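# How to respond to a public consultation on a very large hole

Sooner or later somebody will propose digging, tunnelling or dredging something enormous near your house. In our case it is the Dernstead Cut, a ship channel meant to join the estuary to the harbour at Pustosside, first suggested before my grandmother was born and revived whenever there's a new minister. The latest consultation closes in October. What follows is how to get a response in without losing a whole weekend to it.

**1. Find the real document.** The glossy leaflet through your door is an advert. You want the full project statement, which for the Cut runs to 1,552 pages. Ask at the council offices for the paper copy if the website defeats you. It defeated me.

**2. Read very little of it.** Start with the non-technical summary, then go to the contents page and pick 2 chapters that touch your own life. I chose road closures and groundwater. Alper Bozkurt, who lives nearer the proposed lock than anyone would wish to, chose noise, and has since become unbearable on the subject of piling.

**3. Check the question numbers.** The form has 39 questions and you may skip any you like. Question 6 asks whether you support the scheme "in principle". Answer it, but briefly. The useful boxes come later, where they ask about specific sites.
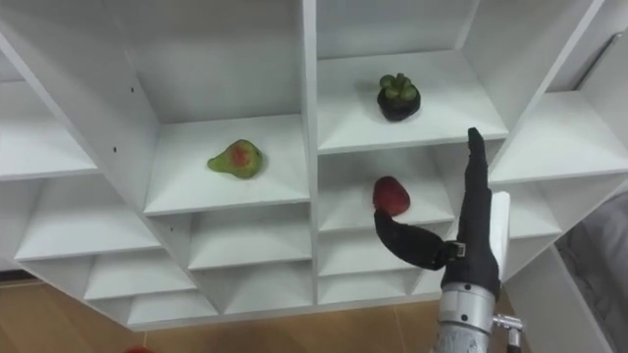 **4. Write about one thing at a time.** Each comment gets sorted under a topic by someone who has a great many to sort. If you put the flooding, the bus route and your opinion of the minister in the same paragraph, it'll be filed under whichever came first. Give a page and paragraph number for every point.

**5. Ask for something.** "This is a disgrace" will be noted. "Please publish the traffic survey for Tuvusness Road during the school holidays" has to be answered, or at least avoided in writing.

**6. Don't use the template letter.** Several groups on both sides are handing these out. Identical letters are often bundled together and treated as a single point. Borrow the facts and use your own words, spelling mistakes and all.

**7. Keep proof.** Save the confirmation email. If you post the form, get a receipt and photograph every page first.

Bozkurt has put his noise comments on the library noticeboard, should you want to see how long one answer can be.

Last checked against the consultation form: 17/08/2026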